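Notes for the winter meeting of the ferry society, 2026-01-11
Winter timetables on the short crossings, and what becomes of the old ships

(Start slowly, people will still be finding seats.)

Good evening, and thank you for coming out in January, when a talk about winter sailings probably feels a bit too close to home. I promised the program people I'd speak on something cheerful, and I do find this cheerful in my own way, so please bear with me. I want to talk about the Dradisard to Jurkach crossing, which many of you have ridden and a few of you have been seasick on, and about how a small company keeps a ferry line running through the months when hardly anyone is traveling for fun.

First slide: map. Give them a minute with it.

The crossing takes 101 minutes by the timetable. I always loved that extra minute. Every other line along that coast rounds to the nearest five, and here is Fako Line, with its three ships, printing 101 in the booklet year after year. I asked at the ticket window once and was told that it had been measured. Well, all right then!

Pause here. If they laugh, go on to the fleet. If they don't, go on to the fleet anyway.

Now the ships. The biggest is the Vukčević, and she does the heavy work from fall until spring. She has 1280 lane meters for trucks and cars, spread over two decks, with a hoistable ramp between them that groans like an old barn door. The other two are smaller and older, and one of them is laid up at Dradisard every winter with just enough crew to keep her warm and pumped out.

I want to spend a little while on that, so don't rush. People think of a laid-up ship as switched off, like a summer cabin. She still needs shore power, her lines need tending every time the wind goes around, and the engines get turned over so the bearings don't sit in one position for weeks. It all costs money, and there isn't a single ticket sold to pay for it. When you hear that a company is keeping a spare ship, that is what they're paying for, and I think passengers would grumble less about fares if they could see the electric bill.

(Mention the heated mooring shed here only if there's time. It's a good story but it runs long.)

Second slide: the timetable page, winter on the left, summer on the right.

In winter there are 4 departures a day from each side. In summer there are more, but the winter ones are what the towns live on. The first boat out of Jurkach carries bread vans and the school music teachers, and the last boat back carries everybody who had a dentist's appointment. If the early sailing is canceled for wind, the whole day goes crooked, and it doesn't straighten out until the evening, because the trucks that missed it take the space on the next one, and so on down the line. I've sat in that queue myself with a thermos and a very patient dog.

Say something about the wind limit. The master decides, and the office backs the master. I think that's how it should be, and I'd like to hear from anyone in the room who has worked on a line where it went the other way.

Third slide: the ramp at Dradisard, before the rebuild and after.

The old ramp was built for a narrower ship, so the Vukčević had to come in a little sideways and nudge herself straight – lovely to watch, hard on the fenders. The new one is wider, with a longer hinge, and it copes with low water much better. Turnaround is quicker, and the deck crew get a proper break between sailings, which they didn't before. That matters more than the minutes saved, in my opinion.

Questions they may ask: Will the laid-up ship be sold? I don't know, and I shouldn't guess out loud. Will the Vukčević be converted to batteries? There's been talk, but the shore connection at Jurkach would have to come first, and the cable there is barely enough for the waiting room lights and the coffee machine. Can you still stand on the forward deck in winter? Yes, on calm days, if you ask nicely and wear a hat.

Last bit. Thank the hosts and remind everyone that the spring outing sails from the Dradisard side this time, so please check your parking. Leave the timetable slide up while people get their coats, and put the spare booklets on the table by the door. 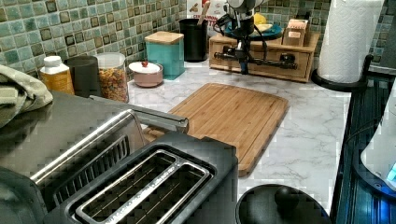

The booklets are last winter's, but the sailing times on the inside page haven't changed, so tell people they're welcome to take one home.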